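Home Guides Intake Labels Shelving Returns Contact

13 May 2025
By Lurdes Moreira

Section 2. Checking in illustrated covers and gift titles

For the Dirnbridge shelf and the Fonseca order. Picture covers, fairy-tale stuff, pastel boxes, anything with fancy lettering. Clear the table first. Title side up.

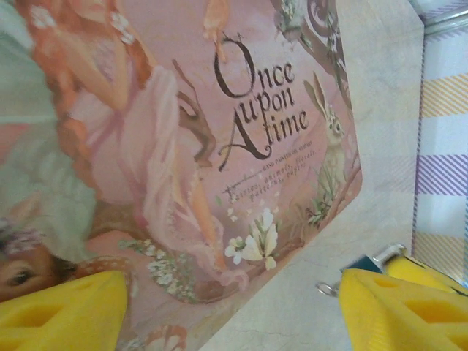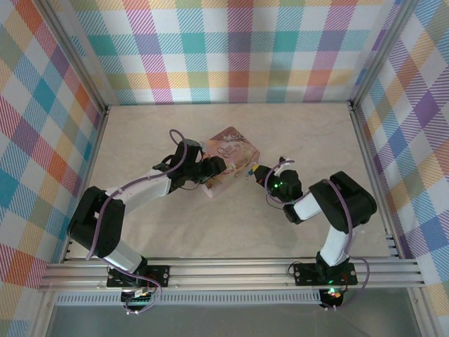 1. Wipe the table. Dry cloth only, no spray. Grit scratches a glossy face fast.

2. Lay the piece flat, title up. Don't lift by one corner — corners go first.

3. Read the whole title before typing. Swirly capitals are easy to get wrong. Big title goes in the Title field in Notalis, small lettering goes in Subtitle. If you can't read a word, leave a gap and flag it. No guessing.

4. Pick the format. Book, boxed set, cards, papers. Open it to be sure, the cover alone won't always tell you. Word "artist" on the front doesn't make it an art book.

Note: no format fits? Use Other and write a line in Remarks. Blank format = record won't save.

5. Check edges and corners. Rounded corners can be made that way, so feel for a clean curve before you write it up as wear. White scuffs on a pink or dark edge do count. Put down which side.

6. Grade it. Clean, Light wear, Worn. In between, go with the lower one.

7. Print the label. Sheet 673, the small removable kind. Back face, bottom left. Never on the picture side.

CAUTION: do not peel old price stickers off a soft printed cover. They take the ink with them. Leave it on and tick Sticker.

8. Shelve upright, snug but not jammed. Boxes go flat, up to about 2 high, heavier one underneath.

Note: the October list still has the old grades on it. Dont use it, print a new one from Reports.

Wrong title saved? Open the record, Edit, fix, Save, then reprint the label. Old label in the bin right away or the both get used.

Next: Section 3, Returns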